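Wrist camera pose estimate drifts when the hand is in view. Is the vendor "self mask" worth turning on?

Posted in Perception and Calibration

prornuv_lab

We run a robot hand on a Harasym control stack, with a small camera at the wrist, and the perception side is Flirnar. The sales sheet says Flirnar "knows its own body" and will ignore the hand when it tracks the floor. I have doubts.

What I see in the logs: with the arm parked, the camera pose wanders. Over one session it logged 634 feature tracks, and 380 of them sat on the hand or on other parts of the machine. Those parts move with the camera or move on their own, so I don't see how they can help anyone work out where the camera is relative to the floor. The drift gets worse as soon as the fingers flex.

There is a self mask option in the config, off by default. The manual gives it one paragraph and says it "improves robustness in most deployments." No numbers, no test setup. Before I spend an afternoon on it, has anyone measured a difference? I'm also wondering if the floor tape is helping or hurting, because the tracker seems very fond of it.

Typical view while we were logging:

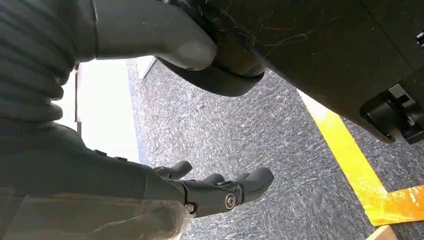 3 replies

Milovan Papadopoulos

I would turn it on, but I would not believe the paragraph in the manual. We had the same argument last May and ended up testing it ourselves.

First, look at what your tracker has to choose from. You've got a shiny bolt head and a smaller screw on the finger joints, a ribbed sheath with nice even ridges, and a black surface overhead full of white scratches. A corner detector loves all of that. Your carpet is speckled from one side to the other, so it gives you plenty of points too, but they all look alike and they get matched to the wrong neighbor. The tracker goes for whatever scores high, and a bolt scores high.

Second, the mask in Flirnar is drawn from the robot model, so it is only as good as the model. Ours left out the cable cover completely. It was not in the file we got, and the mask stopped at the palm. Plot the mask over a live view before you trust any result. If the sheath or that light gray curved part is showing through, you are still feeding it bad points.

Third, the bright patch on the left. It's washed out, so you get nothing useful inside it, and the boundary of a blown out area can shift with exposure. Lock the exposure if your driver allows it. I'd do that before touching anything else, and rerun the parked test to see how much of your drift goes away.

As for the tape, keep it. Where the yellow meets the orange you have an angled junction, and that is a far better landmark than a carpet fleck. I would not use the yellow edges for anything precise. They're slightly uneven and the tape is partly worn, so a line fit will wobble. Use the junction as a check, not as an input: log where the tracker thinks it is and see if it stays put.

Our numbers, one robot, one room: median reprojection error fell by about 30 percent with the exposure locked and a corrected mask. With the mask as shipped I could not see a difference I'd defend in a meeting.

kellia_user

Just switch to Kellia, it does all this automatically. Never had drift.

Milovan Papadopoulos

Never measured drift, or never had it? Kellia smooths the pose before it writes the log, at least in the release we tried. A parked arm will look perfect in there. Turn the filter off and post the raw trace and I'll take it back.

prornuv_lab

Checked the overlay. The mask covers the fingers and most of the forearm and misses the ribbed sheath, same as yours. Exposure was on auto. I locked it and reran the parked test with the mask still off, and the on-body count went from 380 to 367, so that alone doesn't fix the point selection. I haven't compared the drift yet. Next is editing the model file, and I'd like to see the junction log for a full shift before I call this solved.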